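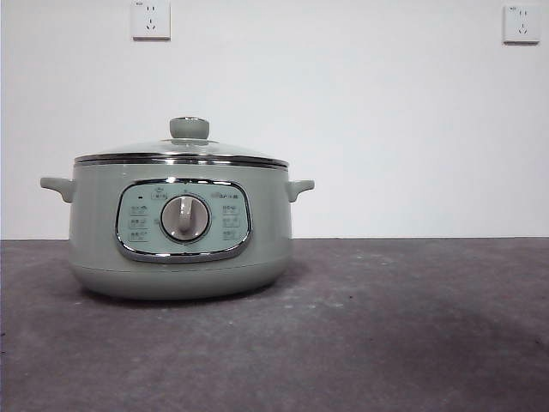

Why does rice need less water when the lid stays on?

Most of the water in an open pan leaves as steam before the grains can take it up. With a lid, much of that steam turns back to water on the underside and drops into the pan again, so you can start with less.

Food and Heat, handout 3: Cooking by absorption
Sandra Inskip, September

Last time we dealt with boiling in plenty of water and draining. This handout covers the other method, where all the water you put in either goes into the food or leaves as steam, and nothing is poured away. Read it before the practical and bring it with you.

What happens to the grain

A grain of raw rice is mostly starch, packed in tiny granules. In cold water very little changes. As the water warms, the granules begin to swell and soften, and the grain grows. The outside softens first. The middle needs more time for the heat and water to reach it, and this is why rice taken off too early has a hard centre.

Brown rice still has its bran layer, which slows the water down. Allow longer and add more water. Do not try to hurry it with a stronger heat, as the bottom will catch before the middle is cooked.

Amounts

We shall work by weight. Cups vary, and last year's results could not be compared because two benches had used different mugs. For the class batch, use 559 g of white long grain rice and 800 g of water. Rinse the rice, drain it well for 3 minutes, then add the water. Rice that has not been drained carries extra water into the pot and will spoil your figures.

Weigh the pot empty, weigh it again when filled, and weigh it once more after the rest. The difference between the last two is the water lost as steam.

Heat

Bring to the boil, then turn down to the lowest setting that still gives a gentle simmer. Keep the lid on. Each time it is lifted, steam escapes and the top layer cools.

An automatic rice cooker works on a simple fact covered in handout 2. While there is free water in the pot, the temperature stays close to boiling point. Once that water has gone, the temperature at the base climbs, and the switch responds to the rise. The cooker has no need to know how much rice is inside.

Resting

Leave the rice covered off the heat. Moisture evens out between the wet bottom and the drier top, and the grains firm up a little as they cool. Fork it through afterwards.

For your notebook

Record all three weights, the simmering time, and the state of the grains at the top, middle and bottom. Tunstall and Flallham groups should swap results before writing up.

3 comments
2 shares

Related handouts
Boiling and draining
Why pasta sticks
Steaming vegetables
Storing cooked rice safely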